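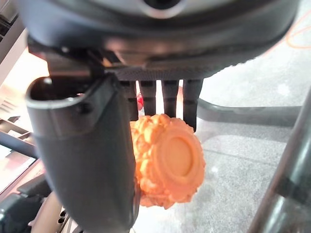 I've spent most of January learning to be somebody else's arms, and my shoulders would like it on record that they didn't agree to this. The job is teleoperation at Flornar, and what it means in practice is that I put on a headset and a pair of gloves, move about like a slow-motion traffic warden, and the robot copies me. Every go gets recorded and goes into the pile it learns from. We call the pile Leston, don't ask me why, it was called that when I got there.

This month's task is fruit and a plate. Pick the thing up, put it down where it belongs, let go nicely, hands back to the start. I thought I'd be bored by the first tea break and I really wasn't! A pineapple is a proper handful when you can't feel it. You close your fingers and there's nothing there, just the picture in the headset, so you end up judging everything by eye and going in far too hard (my first morning) or far too timidly (my first afternoon). 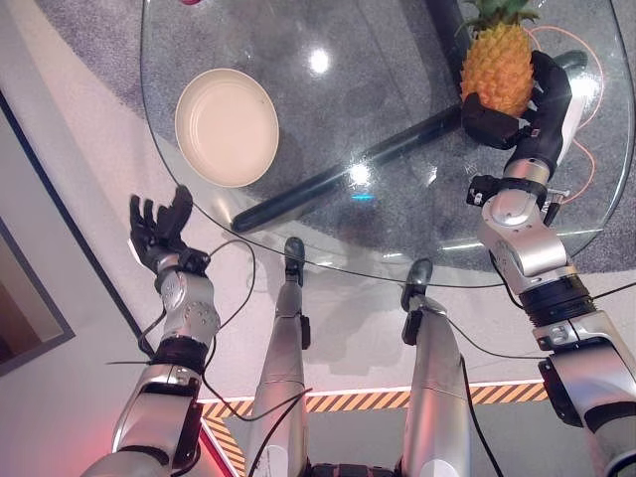

The other thing I had to unlearn was fidgeting. My left hand likes to join in with whatever the right one is up to, and of course the robot's does too, and then the take has a pointless little wave in the middle of it. I binned 40 goes in my first week over that sort of thing. Now I park the left hand, fingers open, and leave it alone until it's wanted.

We're supposed to keep 75 clean ones a day. My best so far is well short, but the running total for the month stands at 369 and I'm quite proud of every one of them. I do eight at a stretch, then the gloves come off and I go and stretch by the kettle.

Last week I wrote a short post about whether it matters if you're a bit clumsy, as I'd been throwing out any go where I fumbled and had to try again.
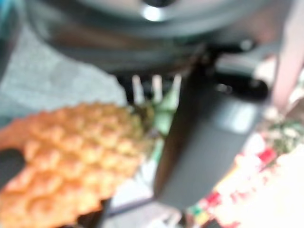

Dimell replied underneath that I should be keeping some of those, as long as the recovery is a good one, because a robot that has only ever seen perfect grabs has no idea what to do after a bad one. Which makes sense, and also hurts a bit when I think about the bin. So I've started a second folder, named it Koval after the biscuits we had open at the time, and the fumbles are going in there until someone tells me to stop.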